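The Slow Drying of Kitchen Wood
Avunau Quarterly | Materials
April 14, 2020

Wood is never finished with water. A board that has been cut, planed, sanded and sold still takes up moisture from the air and gives it back, and it will go on doing so for as long as it is in use. Furniture makers plan for this with gaps and floating panels. Makers of small kitchen goods have less room to work with, and much of their effort goes into the drying stage, before any shaping starts.

The Staser workshop in Kvaran dries beech and maple for spoons, spatulas, chopsticks and small boards. The lumber arrives green from mills upriver and is stacked on thin strips called stickers, which keep air moving between the layers. The stacks stand under a roof with open sides. A board 50 millimeters thick stays there for 300 days before it goes near the kiln. Thinner stock moves sooner, and its ends are sealed with wax to slow the loss of water through the end grain.

Water leaves wood in two stages. Free water, held in the open cell cavities, goes first, and the board changes weight but hardly changes size. Once the cavities are empty the cell walls begin to give up their bound water. Shrinkage starts at this point. It is greatest along the growth rings, smaller across them, and close to zero along the length of the grain. The difference between the first two figures explains most of the cupping seen in flat-sawn boards.

Kiln drying compresses the last part of the process. The Staser kiln is a low-temperature unit built by Konance, with one fan wall and a capacity of 600 board feet. The schedule is conservative. Heat is raised in steps, and humidity is held high at the start so that the surface does not dry far ahead of the core. When the surface does run ahead, it sets in a stretched state, and the core later pulls against it. The result is called case hardening. A case-hardened board looks sound until it is resawn, when both halves bow at once.

The target for tableware is 6 percent moisture content. Boards are checked with a pin meter and then against oven-dried samples, as meters drift at the low end of their range. A charge that misses the target goes back in. A charge that passes is left to rest indoors before cutting, and conditioning with steam is used when test pieces show stress.

Long, slender items are the hardest to keep straight. A spoon can tolerate some slope in the grain because the bowl and neck are thick. A chopstick has very little section to resist bending, so blanks are split along the grain first and sawn afterward. Splitting wastes more wood than sawing, but the fibers run the full length of the piece. Blanks with knots are set aside for handles.

After sale, the main risk is uneven wetting. A utensil left standing in water takes up moisture at one end and swells there, while the dry end stays as it was. Repeated cycles raise the grain and open small checks. Dishwashers add heat to the problem. Hand washing, quick wiping and storage in a slotted or open holder will prevent most of the damage. Mineral oil slows the exchange of moisture but does not stop it, and it needs to be renewed when the surface looks pale.

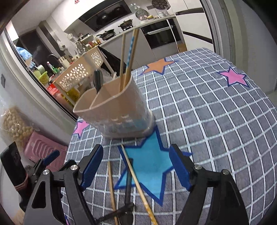
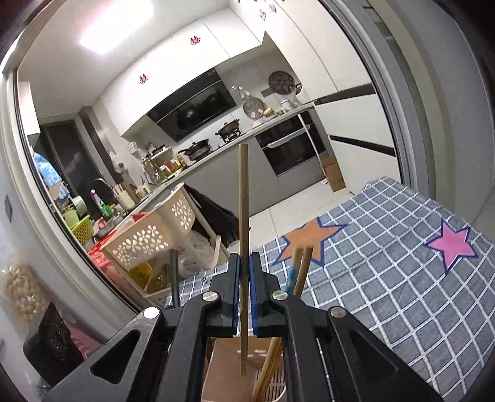

Wooden chopsticks at home. In the second picture, a light wooden holder with slotted openings stores other utensils.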